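Household Skills 2, Huvley Adult Learning Center
Unit 4 handout: Clearing a table that has collected everything
Instructor: Nafula Mohamedi, Room 256

Bring this handout to the practical. The reading from Unit 3 (laundry and linens) is assumed, and so is the vocabulary list that went out in September.

## 4.1 What is on the table

A kitchen table near the counter picks up things from three directions: shopping on its way in, packaging on its way out, and tools that were put down for a minute. For this unit we treat them as separate streams. The terms are the ones Barnabás Sárközi used in his talk.

**Incoming** is anything bought and not yet put away. Full bottles, tubes, vegetables, sealed packets.

**Outgoing** is packaging with nothing left in it, used tissues, used paper cups.

**Resident** is anything that lives in the kitchen but not on the table. Sponges are the usual case.

Fruit packaging gets its own note. A foam net sleeve takes up a lot of space for its weight and springs open again after you squash it. Check that there is no fruit left in it, then flatten it and push it inside something else that is going out, such as a cup. Bubble sheet can be kept if it is clean. Fold it in half twice and store it flat. 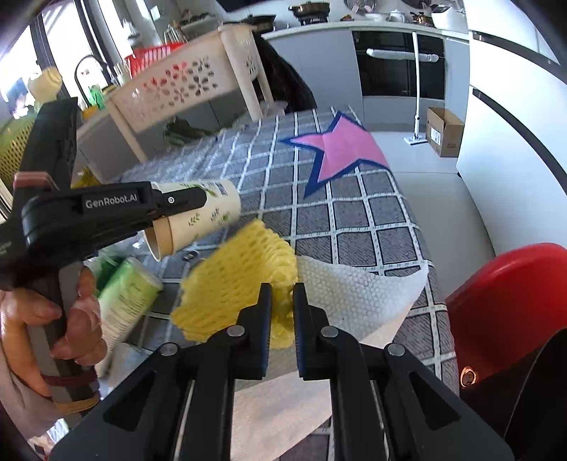
*Fig. 4a. Paper cup with a leaf print, yellow foam net, bubble-textured sheet on the cloth.*

Paper cups go out with general trash unless your local rules say otherwise. Tip one over the sink before it goes in the bin, even if it looks empty. Coffee left in the bottom of a cup will find the one hole in the liner.

## 4.2 Order of work

1. Move the bin to the table. Do not carry items to the bin one at a time.
2. Take out all outgoing items first.
3. Group the incoming items at one end of the table.
4. Return resident items to their places.
5. Put away the incoming items, cold food before dry food.
6. Shake or wipe the cloth.

Students often want to start with step 5 because it feels more useful. In the fall section we timed both orders with the same 19 items. Starting with the trash was faster for every pair except Kipchumba Mollel's, and his pair had put the refrigerator items nearest the door beforehand.

Step 3 is a holding step. You are not deciding where things go yet, only getting them off the part of the cloth you want to clean.

## 4.3 The bin

Line the bin before you start. The liner should fold over the rim by at least a hand's width, or the first heavy item will pull it down inside. Dark liners hide what is in them, so look before you tie.

Plastic shopping bags are the main problem here. They go in crumpled and full of air, and the bin looks full when it is half empty. Press them down or, better, put all of them inside one bag and tie that.

Cloths also end up in bins, usually picked up together with a handful of wrappers. Check by hand as you fill, and pull out anything made of fabric before more goes in on top of it. Shake it over the bin and put it with the laundry. See Unit 3 for soaking. 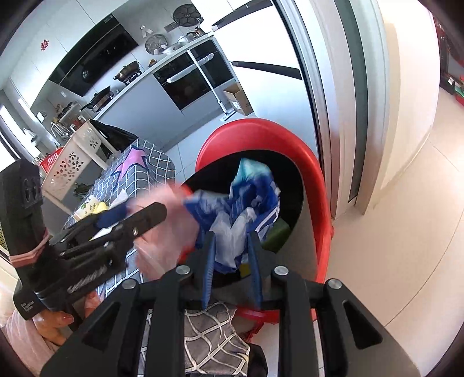 *Fig. 4b. Pink cloth and red bin. Black liner, blue and white bags inside.*

Round bins tip easily when you reach into them. Hold the rim with your other hand, or set the bin against a table leg. A swing lid should come off altogether while you work.

## 4.4 The cloth

A patterned tablecloth is harder to check for crumbs than a plain one. Large shapes such as stars or lettering draw the eye, and small pale bits get lost between the lines of a grid. Use your palm. Work in strips from the far end toward yourself – overlapping each strip a little – and finish along the edges, where tissues and receipts tend to sit.

Look beside the table as well. Foil bags and gift packaging are often stood on the floor or against a chair and then forgotten. The same goes for greens left under a chair. They are incoming, and they should be trimmed and put away the same day.

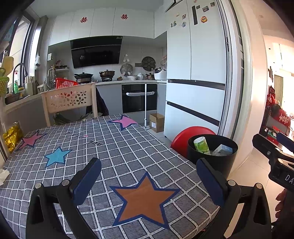
*961 words*

Lilian Athumani asked last term whether the floor counts as part of the table. For the practical it does, within one step of the edge on all sides. You will be marked on the following points:

- Nothing outgoing is left on the cloth or within that one step.
- A tissue on the edge of the table counts as outgoing. Many people lose a mark on this.
- Cans and boxes are in the bin you were told to use for them. If the kitchen has only one, say aloud which items you would separate.
- Stools and chairs are back where they do not block the bin.
- Hand towels hung on an oven handle have been left alone unless you were asked to change them.

## 4.5 Sponges, bottles and small packets

Sponges that have been on a table go back to the sink, not into a drawer. If you have two kinds, keep the scouring one for pans and the soft one for cups and plates. Stand them on edge so that air reaches both faces.

Any bottle lying on its side gets stood up first, before you touch what is around it. Check the cap, then check the cloth under it for a damp spot. Tubes can stay lying down but should have their caps on.

Small packets are where most of the time goes. Read each label once, decide, and put it down in its group. If you can't tell what a packet is, leave it in the incoming group and ask.

Plastic bags may have something in them. Feel the bag before you crush it. Clear bags are simple; colored or printed ones need to be opened.
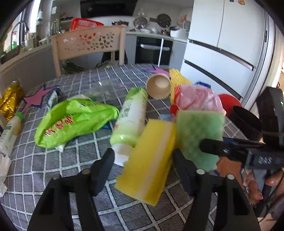

*Fig. 4c. Sponges, bottle, green bag and paper cup.*

## 4.6 Before the practical

Work through Fig. 4c on paper. Write each thing you can name under incoming, outgoing or resident, and put a question mark next to those you would need to open or pick up to be sure. Idrisa Muriithi will collect the sheets at the door.

Wear short sleeves or sleeves that push up. Liners and cloths are provided. The practical starts at 2 and the room will be open shortly before that.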